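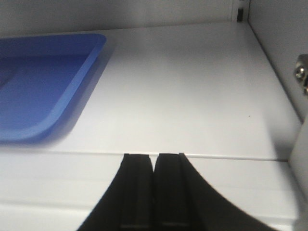 Gordon McIntyre wrote to us after the last report that the fund would prefer fewer words about nostalgia and more about when the toy can be played. He is right, and I try to follow this advice in the present report.

Bogale handheld re-release: progress report to the Hedeck fund
Period ending in May
Prepared by Nesma Benkirane

1. Where we are

The first version of the new Bogale is playable from egg to adult. The creature hatches, eats, sleeps, becomes sick and can be connected with a second device for a battle. Jasuteck delivered 60 sample units, and all of them were given out to testers at the Zostthorpe toy meeting on Saturday. Most came back in the same evening, which was agreed before. Five testers kept theirs for a longer time, because the last growth stage needs many days.

The collectors who know the original noticed the buttons first. They say the middle button is too soft. Vinh Hà compared it with his own old unit and he agrees. Jasuteck has been asked for a harder rubber, and the new part does not change the price.

2. Characters and screen

The original had a very small number of dots on the screen, and we keep this number. Bezawit Berhe has redrawn every character dot by dot from the old units, as no original files have survived. She also found two creatures which were in the program but could never appear, because one condition was written wrongly. We decided to correct the condition. Some fans will complain about this — they always do when something old is touched — but the two creatures are good and it would be a pity to hide them again.

Not finished: the sound when the creature evolves. The present one is too long and it cannot be turned off.

3. Pre-orders

The target for opening production was 1000 pre-orders. We have 3346. The first color, gray, is the most wanted. The second color, green, is slower, and Fasil Beyene proposes to make only 500 pieces of it in the first run. I support this.

We had one problem with the order page. Customers who wanted two units for battle were charged shipping two times. The difference has been paid back and the page is corrected.
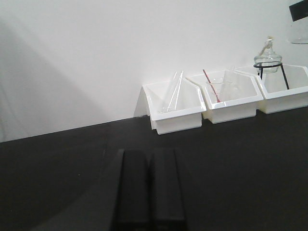

4. Old units received from collectors

Owners of the original toy continue to send us units for comparison, and the packages now arrive faster than we can open them. Some work well, some need a new battery contact, and some are only good for parts. Until now everything went into one box, and Vinh lost a full morning looking for a shell. We want to change to open containers in a row, like the three white bins standing side by side against the wall: one for working, one for repair, one for parts. The flared rim is useful as well, a label can be clipped there. The cost is small and we take it from the office line.

5. What we ask from the fund

Please confirm that the second payment can be released when the button sample is accepted, and not when the sound is finished. The sound is only software and does not stop the factory. The tool for the shell is the part with the long waiting time, so we would like to order it first.

The battle guide for the package is with the translator. I will send it separately when I have read it myself.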